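The Gullside Bill

Flora Farquharson had been a state representative for nine years, and in that time she had put her name on 40 bills and seen two of them signed. The third, if it passed, would be House Bill 2377, which said that any adult hired to supervise children at a public pool had to have a background check finished before the first shift. As the law stood, the check only had to be started.

She had written it in May, after a meeting at the Gullside library. A mother named Mrs. Morrison had stood up with a folder and read from it for eleven minutes. The chair tried to stop her at three. Flora asked him to let her go on.

Now it was the last night of the session and the bill was sitting behind a long list of others. Bradley Furnival, who ran the calendar for the majority, came down the aisle and crouched next to her desk.

"You may not get called," he said.

"You told me before dinner I would."

"Before dinner I thought the road bill would go faster."

She looked at the board. The road bill was still up. A member from the Wiris valley was speaking about culverts.

"How many more want to talk?" she asked.

"Enough. I can move you up if you drop section four."

Section four was the part that covered private swim clubs. The clubs had hired a man to stand in the hallway and be pleasant about it.
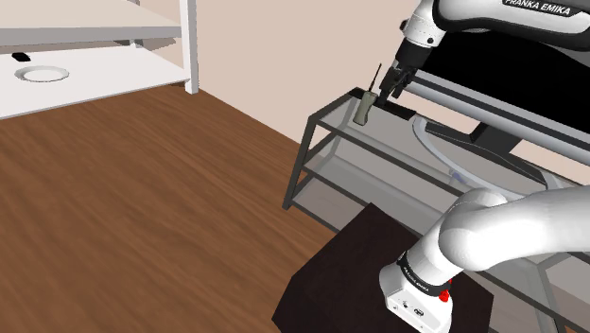
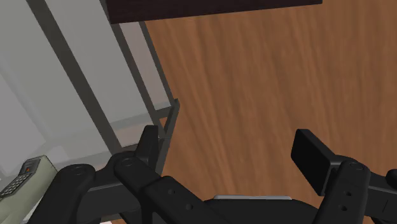

Top: the phone on the glass shelf. Bottom: the wooden surface, up close.

"If I drop it, the Utetti club is out," Flora said. "That's where Mrs. Morrison's son swims."

"I know where he swims."

"Then don't ask me."

Bradley stayed where he was for a moment. His knees cracked when he stood up. He went back up the aisle and spoke to the Speaker, and the Speaker shook his head, and Bradley kept talking. Flora took her shoes off under the desk and read the bill through again. There was a comma missing on page two. She marked it and then remembered it was too late to fix.

The culvert speech ended. The road bill passed. The clerk shuffled his papers and leaned toward the microphone.

"House Bill 2377," he read. "An act concerning the supervision of children at public and private pools."

Flora felt around for her left shoe with her foot – it had gone under the desk in front – and got up without it.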